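Color blocking (textiles)

Color blocking is a way of making garments and household cloth from large areas of plain color that meet along a visible edge. The areas may be cut from separate pieces and sewn together, or they may be dyed or printed onto a single length of cloth. The term is used in dressmaking, sportswear, quilting and upholstery.

Construction

The most common method is piecing. Each section is cut from its own fabric with a seam allowance, and the sections are joined before the garment is assembled. Straight seams are the easiest to sew. Diagonal seams usually run partly on the bias, the direction in which woven cloth stretches most, and the edges can lengthen while they are being handled. Sewers often run a line of stay stitching just inside the edge before joining the pieces, or fuse a narrow tape along it.

Seam allowances are normally pressed toward the darker section, so that the darker cloth does not show through the lighter one. On knitted fabrics the allowances are overlocked together and pressed to one side. Outerwear often has a second row of stitching on the right side, which holds the layers flat and makes the boundary easier to see.

In knitting, blocks of color are made by the intarsia method. A separate length of yarn is used for each area, and the yarns are twisted around each other at the boundary to prevent a hole. The back of the work stays free of long strands, unlike in stranded knitting.

Dyed and printed blocks

Blocks can also be made without seams. In dip dyeing, part of the cloth is lowered into the dye and the rest is kept out. The boundary is usually soft, as dye travels up the fibers by capillary action. A sharp boundary needs a resist — wax, paste or a tight clamp — or a screen print. Printed blocks add no bulk, but pigment prints can stiffen the cloth and may wear along folds.

Choice of fabric

Fabrics joined in one garment are generally matched for weight, stretch and shrinkage. If one section shrinks more than its neighbor in the first wash, the seam puckers. Makers commonly wash all the cloth before cutting. Plain and mottled fabrics can be combined, and a mottled section hides small stains better than a solid one.

Care

The main problem in washing is dye transfer from a dark section to a pale one. Reds, navy blues and blacks are the usual sources, mostly in the first few washes. Cool water and a short cycle reduce the risk, and the item should be taken out of the machine promptly and not left damp and folded. Transferred dye that has not been dried in can sometimes be removed by washing again at once. Heat from a dryer or iron tends to set it.

Repairs

A damaged section can be replaced by opening the seams around it and using the old piece as a pattern. New cloth seldom matches the faded color of the rest, and some menders replace a pair of sections to keep the garment balanced. Small holes near a boundary are often covered by moving the seam slightly, if the fit allows.

See also: Appliqué, Intarsia, Patchwork, Resist dyeing

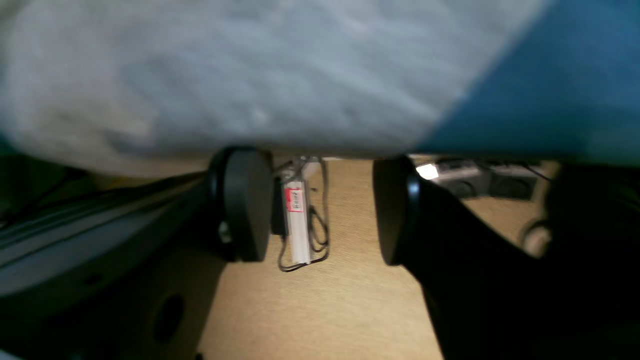
Fabric with deep-blue and mottled grey-blue sections meeting on a diagonal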